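Home | Notebook | Bindery bench | Choir books | Contact

6 Aug 2025

Good day on the Villca chant books! All 30 quires of the Vespers volume are now washed, pressed and back in order, and the deacon's own pencil notes (breath marks, mostly, and one grumble about the tempo) came through without fading. I was so worried about those.

Sewing supports next. I tried the linen tape first and didn't like how it sat across the old holes, so I went back to cord, and the sample section opens flat enough to stay put on a music stand. That matters more than looks. These get used by eight singers crowding one stand in poor light, and a book that springs shut in the middle of the litany is no good to anyone.

Counted the leaves twice for the parish inventory: 1,247 across the whole set. The Urnura list says more than 200 of them have wax on them. Most of it is tiny spots. I'm leaving anything that doesn't cover a note.

Bayu Wattimena came by with the spare folios from the Celtine mission, and two of them are from our missing Theophany canon!! Same hand, same red initials, even the same wobbly ruling in the lower margin. I could have danced.
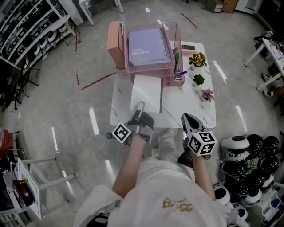
Still to settle: whether the canon goes back in its old place or gets its own thin cover until the feast. I lean toward the thin cover, as the choir will want to rehearse from it in November while I'm still sewing the rest. Ask the choir director about page turns before cutting any boards. Order more wheat starch. Try the Torotar thread on a scrap section first, it felt a bit slick.

Last updated 6 Aug

Comments

marta_alto: So happy about the canon! Please keep the tempo grumble.

P.K.: Cord every time. What thickness did you end up with?

Bayu: There's one more box at Celtine, I'll look through it.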